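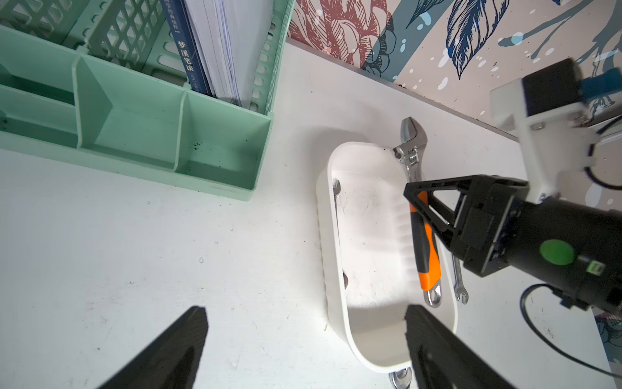

*Fig. 1. Desk organizer with book and paper; wrenches in and around the white tray.*

## Unit 4: Sorting a Mixed Work Surface

Read this before the bench session. You will need the Kumby storage worksheet and a pencil.

A mixed surface is one where paper goods and hand tools share the same top. Most home desks and many small repair benches are like this. The unit covers how to sort one, how to group what is on it, and how to keep it that way.

### Terms

- **Holder**: anything that keeps items upright or apart. The green organizer in Fig. 1 is a holder. Its vertical dividers set the width of each compartment.
- **Tray**: a shallow open container with a rim. Items lie flat in it.
- **Stray**: an item outside its container, or partly outside it. The jaw head of the large adjustable wrench sticks up past the tray rim, so it is marked as a partial stray. The chrome wrench head on the table below the tray is marked as a stray.

### Grouping

Group by how an item is stored first, then by type. Books and loose paper store upright. In Fig. 1 the navy-blue book (梦溪笔谈) stands in the rear section next to a thick stack of white pages. The stack is pressed against the lattice back. If a stack that size starts to lean, put it in a folder or a box file before returning it to the holder.

Hand tools store flat or hanging. The adjustable wrench has a hanging hole at the end of its handle and could go on a hook. The combination wrench at the right inner edge can stay in a tray, provided the tray is long enough for it.

Do not put tools in the same compartment as paper. Oil transfers, and it does not come out.

### Procedure

1. Take everything out of the trays and holders. Work on a cloth if the tabletop is white or soft.
2. Brush out the compartments. Look at the lower ones in Fig. 1: one has small dark specks of dirt in it. Open compartments collect grit. Use a dry brush first, then a damp cloth.
3. Wipe each tool and check the jaws. Turn the adjusting screw on any adjustable wrench through its full travel.
4. Lay the wrenches side by side, all heads pointing the same way, in size order.
5. Measure the longest tool against the inside of the tray. If it does not fit flat, it needs a hook or a longer tray.
6. Return books and paper last, with clean hands.

Step 5 is the one most often skipped on the worksheet. Write the measurement down even when the fit is obvious.

### Tray sizes used in class

The Mabaso tray is the short one and takes small wrenches only. The Flevulard is 3 inches longer and has a lower rim. Either can be borrowed from the Jillari cabinet. Sign the card and return the tray clean.

### For next time

Choose one surface at home or at work that holds both paper and tools. Fill in page 21 of the worksheet, listing holders, trays and strays. Add a sketch with the longest tool drawn in place. Then write a short paragraph on which items you would move to hooks. Bring the page with you. We will use it for the labeling exercise in Unit 5.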